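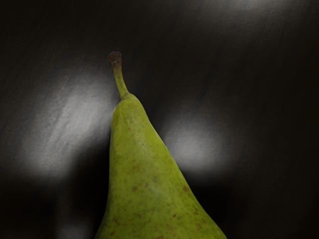 Figure 3. Simulated close-up of a green pear on a dark surface, with brown speckles on the skin.

4.2 Changes in the sorting task

Before the arm was introduced at the Kovutberg packing site, sorters picked up each pear, turned it, and decided on its grade in one motion. Under the Driven system the arm does the lifting and workers grade from a screen. We interviewed 13 sorters in October and reviewed 1,244 grading decisions from the simulator used in their training. Speckled fruit caused the most disagreement. Several sorters said they had always judged such marks with the thumb, and that color alone told them little.

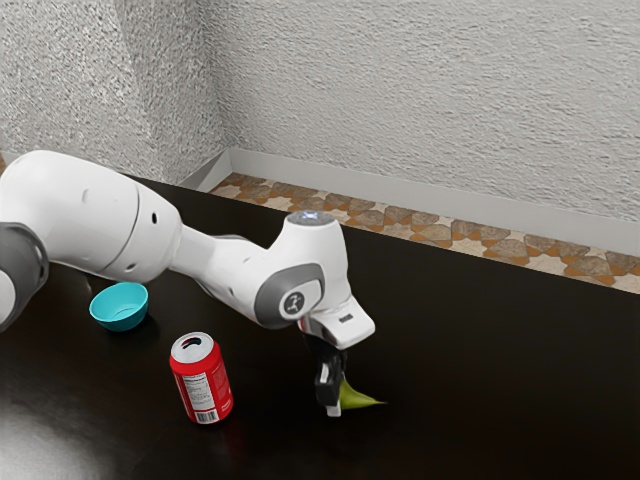 Training took 5 days. Mebrat Tsegaye, a shift lead, said the first two went to learning when to stop the arm and the rest to trusting it near other objects. Wrist pain was mentioned less often than in our earlier interviews, eye strain more often. Workers also talked less during the shift, as the screens are placed at separate stations. Two sorters asked to return to hand grading for part of each day, and the site agreed to rotate the stations. Pay grades were left as they were, although the written job description no longer mentions handling fruit.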